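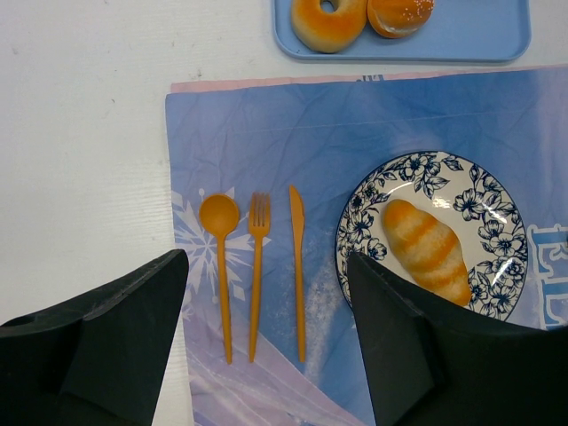
A robot gripper is the part of a robot that holds things. The gripper in the Zekero table-laying kit has two fingers, which move towards each other to close and away from each other to open. They have no skin and cannot feel that a bread roll is soft. The pointed tips, like the black ones on either side of the spoon, fork and knife, are narrow so that they can reach down beside one object without knocking the next. A spoon handle is thin and lies flat, so the tips must come down very close to the table before they close. A roll is thicker and easier to reach, but it is curved and can turn as it is lifted.

What the kit is for

Zekero is a set of lessons and equipment that schools can hire. It is supplied by a firm called Jotel and is meant for classes of children aged eight to eleven. The job it teaches is an ordinary one: setting out breakfast. Most people can do this while thinking about something else. A robot has to be given, or has to learn, every part of the job.

The hire period is 6 weeks. A technician brings the equipment, fixes it to a table and checks it before the class begins. Children do not touch the arms while the power is on.

How an arm moves

A robot arm is made of stiff parts called links. The places where links meet are called joints, and a joint usually has a motor in it. When the motor turns, everything further along the arm moves too. If the shoulder joint turns a little, the gripper at the other end may travel a long way. This means that small mistakes near the base become larger mistakes at the fingertips.

Cables carry power and messages along the arm. They need enough slack to let the joints bend, but a cable with too much slack can catch on something.
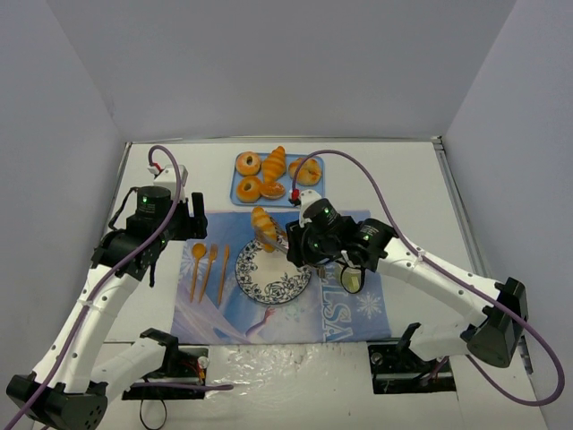
Having two arms allows the work to be shared. Each arm has its own base and its own area of the table, and there is a space in the middle that both can reach. Sharing that space needs a rule, or the arms could bump into each other. The simplest rule is that one arm works while the other keeps clear. The right arm has a croissant in its fingers, over the far rim of the plate, and the left arm is holding nothing. For the croissant to stay on the plate, it must be lowered before the fingers open. If they open too high, it may bounce or roll off.

What the class does

Lessons are in pairs of tasks. In the first pair, children write instructions for moving one item from the tray to the plate, then compare them with the list the robot uses. "Pick up the bun" is one instruction to a person. To the robot it is several: find the bun, move above it, open, go down, close, go up.

Our opinion

Stela Rusu and Florin Moldovan tried the kit with a class in Bradov in June. The lessons are clear and the word list at the back is useful. The arms are slow, and children at the back of the room could not see the fingers well. A class should be split into two groups for this reason. The chapter on joints is too short and needs more drawings.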